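Skernico Kitchen Share – progress report to the Araya Fund
Oct 12, 2018

Work since May has gone mostly into sorting the donated utensils and getting them ready to lend. We have now logged 1,897 items, and 658 of those are tagged and on the shelves. Sorting is done on the wooden table, with an orange bin standing on it.

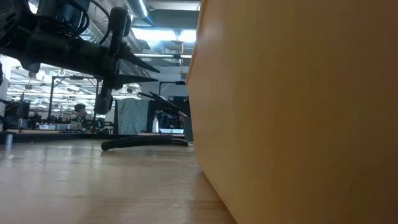 Tagging is slower than planned. The first labels from Groklow came off in the dishwasher, so 376 items had to be done again. We have switched to engraved tags for metal pieces and kept the labels for dry goods containers.

Small hand tools are the largest group still open. A black slotted spatula and a mint-teal silicone utensil are typical of what is left – mixed materials, mixed sizes, few matching pieces.
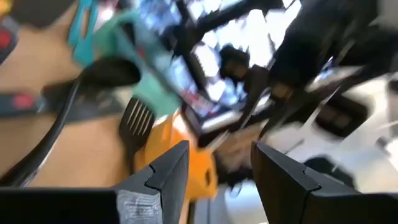
Lending has started at the Ganosix site, with 17 households signed up. The remaining budget covers tags and shelving. We ask to move the shelving money forward into this quarter, as the back wall is already full.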